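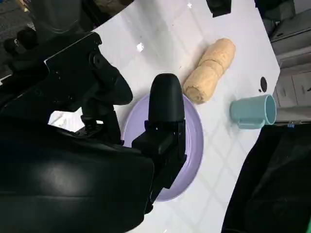
Our project for the summer robotics course was a two-armed table setter, and this report is mostly the story of the fault that ate up the second half of it. The job sounds so easy when you say it out loud: put the food on the plate, leave the mug alone, don't hit anything. We used a lavender plate, a long piece of bread and a teal mug, and with the gripper hanging over the plate and the end of the bread nearly touching the rim, there is very little room to be sloppy. Our left arm was getting sloppy. It would be fine for a long stretch and then close its fingers in the wrong place, too low, and push down on whatever was under it. We called this the "press fault" and I have to admit I got a little obsessed with it!

**What went wrong**

The first time we saw it, the left finger came down on the rim and kept going. The plate tipped up, the bread rolled, and Ghazal hit the stop button before the arm reached the table. Nothing broke, but the rule in our lab is that any unplanned contact gets written up, so we did that and stopped running both arms together until we understood it.

We went back through 1,000 logged grasps from before the fault. None of them showed extra force. Then we ran 600 new ones with one arm at a time, and the press fault showed up in 3 of them, all on the left arm and all after a long session. That was a great moment for us, even though it meant the trouble was real. A fault you can get to repeat is a fault you can chase. 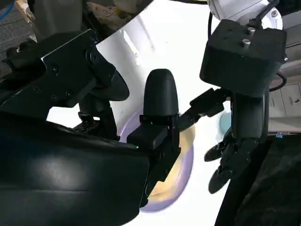 Arash Azimi read our first draft and wrote in the margin that we were blaming the grasp planner too early, and that with two arms working over one plate he would want to see the zero position of each wrist before he believed any height number in the log. He also asked whether we had ever re-zeroed the left arm in the middle of a session. We hadn't. We re-zeroed both arms in the morning and trusted them all day.

So we spent two days on wrist zeros, and he was right! The left wrist drifted a tiny bit every time it was held bent over the plate for a long time. The cause was a set screw in the coupling (the part is a Prolport, and we had put it in ourselves) that we had never tightened properly after a swap. Each long hold let it slip a hair. The planner thought the fingertip was above the object when it was already on it, and it kept sending the arm down to close the gap.

**Why softness mattered**

Hard things gave the fault away, because the plate tipped or the motor current jumped. Soft things hid it. A soft object just gives, the current rises slowly, and our contact check (which only looked for a sudden jump) never fired. We added a second check that looks at how far the finger has traveled since first contact, and it stops the arm if that goes past a set limit.
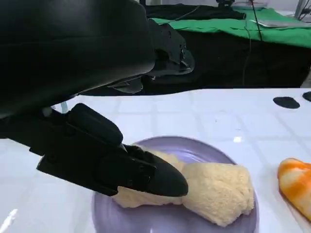 *Figure 3. Fingertip pressing into the middle of the soft yellow object on the plate.*

I love this part of the project, because the fix is so small. The new check is a few lines of code, and it doesn't care what the object is made of. We tested it with the set screw tight and then again with it loosened on purpose, at low speed, with a hand on the stop button the whole time. It stopped the arm in both cases where the finger went too deep — and it left normal grasps alone.

**Two arms again**

After that we were allowed to bring the right arm back. Our restart steps are now taped to the bench:

- Re-zero both wrists before the session and again after every break.
- Check the coupling screws with the torque driver.
- Start with both hands open and low, clear of the plate.
- One person runs the program, one person holds the stop. 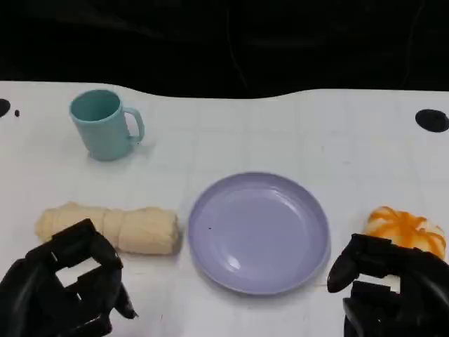

*Figure 4. Both hands at the near side of the table, with the bread, the plate and the orange-topped bun in a row.*

**Still open**

We never measured how fast the wrist drifts with a half-tight screw, only that it does. The travel limit is also one number for everything, and a taller soft object probably needs its own. Ghazal Babaei wants to try reading the zero from the head camera between grasps, so nobody has to remember to do it. We're planning that for September, if we can get the bench back.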